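Braid or mono for wrasse off the rocks?

PollackPete_Listham
25/04/2021
Morning all. I've had two years of fishing straight mono for wrasse at Jadham and I've finally given in and bought a spool of the Trostex braid. First trip was yesterday evening, on the flood, and I'm in two minds. I could feel every tap, which was lovely, but I got cut off on the ledges 7 times in one tide and I don't think I lost that many rigs all last October. Am I doing something daft?

TovarTony
How long is your leader? If you're tying hook to braid that's your answer, it goes on barnacles like cotton. I use a good rod length of fluorocarbon and hardly lose a thing.

PollackPete_Listham
About an arm's length, so probably too short then! I did get five fish, best one just over three pounds, all on ragworm under a float. Stayed until I couldn't see the float any more and had a late bite to eat when I got in.

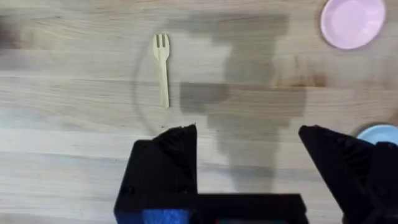
Wooden fork on a wooden tabletop

Anyway, the other thing is the knot. I'm using a double uni and it rattles through the rings on every cast.

saltydog1046
Learn the FG. It's a pig to tie with cold hands, but do a few at home in front of the telly and it'll come. I have to disagree with Tony on the fluoro though. Cheap mono in a heavier strain does the same job and you won't wince when you leave it on the bottom.

TovarTony
Mono scuffs up much quicker in my experience. I've had fluoro last me three sessions.

saltydog1046
And I've had it snap on the second fish. You'd be better off retying every few fish whatever you use. I bought 200 metres of mono for less than a small spool of your fancy stuff and I'm still on it.

Jaqueline Meléndez
Can I stick up for going back to mono altogether? I fish the same ledges as Pete (the low ones past the steps, I'm guessing?) and wrasse dive so hard there that I like a bit of stretch. I lock the drag up, bully them for the first few seconds and then it's mostly over. Braid is great over sand – I just don't see the point of it in that kelp.

PollackPete_Listham
Yes, past the steps! You've got me wondering now. I might put mono on the spare spool and take both.

saltydog1046
Do that. And crush your barbs while you're at it, they come off so much easier.

TovarTony
Longer leader first, Pete, before you go stripping spools. Small tides next week so it should be fishable from the lower ledge. Let us know how you get on.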